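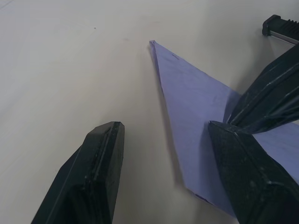 Pre-season safety checklist, Republic of Gritby (walked round by me, comments added as I went)

Welcome to the annual safety inspection of the smallest sovereign state you can reach on the number 61 bus! Tick the box if it's fine, write something rude if it isn't. I did both.

Border and passport control

1. Border gate opens and shuts. PASS. It shuts rather well now, which came as a shock to the Foreign Minister (my cousin), who was leaning on it.

2. Border clearly marked. FAIL. The rope has sagged again and we have technically annexed a bit of the neighbouring car park. Brinby has sent a diplomatic note about it, on the back of a parking ticket.

3. Passport stamp in working order. PASS, though the ink gets everywhere. Wash hands before the state banquet, please.

State banqueting hall

4. Fire exit clear. FAIL on the first visit, PASS on the second. The throne was in front of it. I've moved the throne and His Excellency can sulk all he likes.

5. Extension leads not daisy-chained. FAIL. I followed one lead from the tea urn through four others and ended up back at the tea urn. Unplugged the lot!

6. Table linen and napkins well away from candles. PASS. We're on battery candles this year, after what the Lecomte delegation did to the peace treaty.
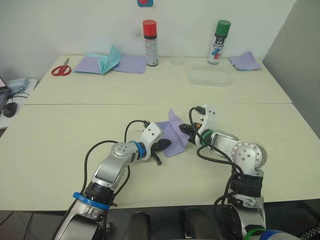
7. Chairs take the weight of an adult. PASS, all but the one kept for visiting ambassadors -- I've taped a note to it.

Armed forces

8. Cannon is decorative and stays decorative. PASS. Jérémie Courtois (Admiral, landlocked) has handed over the bag of flour and promised on the national anthem. Both verses, sadly.

9. Navy has life jackets. PASS. One pedalo, two jackets, and they both do up at the front.

10. Parade route free of trip hazards. FAIL. Loose slab outside the Treasury, which is the shed. The Jultport road mender quoted me 300 for it, or 1000 in our own money, and he'd rather have the 300.

Monument and grounds

11. Statue of the Founder firmly fixed. Hmm. It wobbles if you salute too hard. I've put "salute gently" on the list for the signwriter.

12. First aid box stocked. FAIL. Plasters, yes, but somebody has swapped the bandages for bunting. It's nice bunting, mind you.

13. Accident book up to date. PASS, although "invaded" is not an injury and I've crossed it out.

I'll be back on Thursday to look at the rope, the slab and the bandages. The kettle had better be on its own socket by then.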